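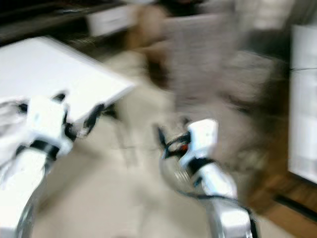 The two-arm unit beside the white work table, with a member of staff in the background.

Progress report to the Subramaniam Fund
Equipment line, second reporting period
Prepared by Manikandan Pillai, Ellport workshop

1. Where the money stands

The grant covers the running of one two-arm unit and the purchase of parts and fixtures for it. We have spent $2,410 of the equipment line since the last report. Most of that went on replacement finger sets and a spare wrist cable harness for each side. The rest was freight and a small charge for changing the delivery address after the stores moved in February.

No money has been moved between budget lines. The training line is underspent, and we would like to talk about that before the next period begins (see section 5).

2. Use of the unit

The unit logged 207 hours in the period. The target in the plan was lower, but we do not expect to keep up this rate through the summer, when two of the regular operators are away. Most of the hours were table work: picking up, turning over and setting down household items, then folding small cloths. Folding is slower than we planned for and takes up more operator time per finished run than anything else on the list.

Sessions now start at 8:30 so that the afternoon is free for checking the day's logs. Before this change, logs were sometimes left until the following week and faults were found late. One worn finger pad went unreported for five sessions that way, and those runs had to be repeated.

3. Cables

The cable loops at the grippers are still our main maintenance item. They need slack for the wrist to turn, and that same slack can catch on a table corner when the arms work low and close in. We lost two working days to a connector that had pulled partway out on the left side. The spare harness let us swap it in under an hour, and the damaged one has gone back to the supplier for a repair quote.

We asked two suppliers about covered cable runs. Wuline offers a sleeve kit that fits our wrist size, with a lead time of over a month. Kernel would make a clip-on guide to our drawing, at a higher unit price but with quicker delivery. Our preference is to buy one Wuline kit, fit it to the right arm only, and compare wear on the two sides before ordering again.

4. Table and floor space

The present table is the right height but its legs limit how close the unit can come at the corners. Operators get around this by backing off and approaching again, and it shows in the run times. A table with a center pedestal would give more room underneath. We have measured the doorway and the floor area and a pedestal model would fit without moving any furniture.

We also want floor marks for the unit's start position and for where people should stand during a run. This is tape and an afternoon's work, and will come out of the general supplies budget.

5. Decisions requested

a) Approval to buy one cable sleeve kit from Wuline this period.

b) Approval to replace the work table in the next period. Quotes will follow with the next report.

c) Permission to move the unspent training money to spare parts. The refresher course was canceled by the provider and no new date has been given. If the course comes back we would ask for it again in next year's budget.

6. Still open

The service contract comes up for renewal before the end of the grant year. The current contract covers the arms but not the grippers – we had understood that it covered both. I have asked for a price with the grippers included and will send it on when it arrives.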